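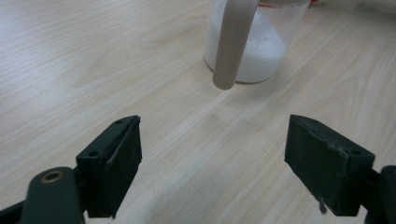
November
By Wojciech Tokarz

I had wanted to see the salt works at Velmont ever since I started baking seriously, and this fall I finally got a place on one of the open days. They only let 20 people through at a time, so you have to sign up early, and I was still the last name on the list. Worth every minute of the drive!

You come at it from the hill side, down through the old village, and the first thing you notice is how quiet it is. I was expecting a factory. There's a long brick boiling house, a couple of sheds, a brine well with a little pitched roof over it, and a gravel lot where everybody stands around in their coats until the gate opens at nine thirty.

Our guide was a Mrs. Kaczorowski, whose family has worked here for four generations, and she talks fast and walks faster. She took us to the well first. The shaft goes down 490 feet to the brine, and the old wooden pump gear is still there next to the electric pump that does the job now. She let us taste the brine off a spoon. I've swum in plenty of oceans and nothing prepared me for that – my tongue went numb and I had to drink half my water bottle.

From there it's a short walk to the boiling house, and I could have stayed all day. There are three pans, each one the size of a small swimming pool, with steam so thick up in the rafters that you can't see the far wall. The heat hits you in the doorway and your glasses are done for. The men on shift were raking the salt toward the sides with long-handled rakes, very slow and even, and one of them let a girl from our group have a try. She got two pulls in and handed it back.

What I hadn't understood is how much the grain depends on the temperature. A hard boil gives you fine salt, almost a flour, and a pan kept barely simmering over a couple of days gives you those big flat flakes that everyone pays too much for. Same brine, same pan! Mrs. Kaczorowski said the flake pan yields so little that for years her grandfather refused to run it at all, and the fine salt all went to the dairies and the bakery in Brudberg. I asked her which one she uses at home and she said the fine, for everything, including eggs.

The drying loft is up a steep set of stairs (hold the rail) and smells like warm wood and the beach. They still dry part of the salt in cone-shaped baskets, and the rest goes through a drum dryer out back that was too loud to talk over. There's also a small museum room with old ledgers. I found the page for the best year they ever had, 1,699 barrels, written in the most beautiful brown handwriting, with somebody's coffee ring next to it.

Lunch was soup and dark bread in the old cart shed, and the bread was excellent. I got talking to a couple who had come over from Sastitz and cure their own hams, and we ended up trading recipes on the back of a map. They swear by the coarse stuff. I'm going to try their method on a pork shoulder before Christmas.

The shop is tiny and takes cash only, so stop at the bank first. I bought a 1,000 gram bag of the fine and a small box of flakes, plus a wooden salt pig I have no room for. I've made two loaves with the fine salt so far and it dissolves so easily into the dough that I've stopped bothering to mix it with water first.

If you go, wear shoes you don't care about, because the floor in the boiling house is wet and mine now have white tide marks all the way around. The next open days are in the spring, when they also run the old pump by hand for an hour in the morning, and I've already put my name down.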